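3.2 Open containers in sleeping areas

The second group of households differed from the first in where small belongings were kept. In the homes visited in Endero, hair accessories, packets and similar articles were stored mainly in bathrooms and hallway drawers. In Sillier, the bedroom was the main location, and the bed itself was often used as a sorting surface. Of the 584 containers recorded across both towns, 53 were found on a bed at the time of the visit. Following Bachmann, we treat these as "resting containers," a term that covers any open box, tray or basket placed on furniture meant for another use.

Resting containers were seldom limited to a single category of goods. Fig. 2 shows a shallow rectangular box set on a towel blanket, with a clear claw-like clip and a speckled pale pink hair accessory sharing the space with a glossy pink package and a light-blue card or packet. Under the coding scheme, contents of this type were entered as mixed, even where hair accessories were present.
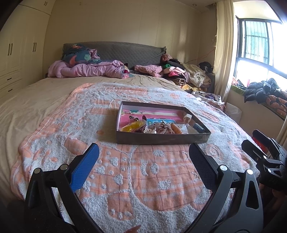 Fig. 2. Open box with mixed small items on a bed, Sillier group.

Two features of the mixed containers bear on the analysis. First, low walls leave the contents open to view from above, and residents in 32 households named this as the main reason for choosing such a box. Second, wrapped and unwrapped articles were commonly stored together. The Plinari inventory form, which assigns each container one primary use, could not record this overlap, and a secondary-use field was therefore added before the May visits.

Placement on bedding also affected how often containers were moved. Residents reported shifting them to a chair or the floor at night and returning them to the bed the next morning. These movements were entered as a single location with a daily change, and they are excluded from the relocation counts given in Section 3.3.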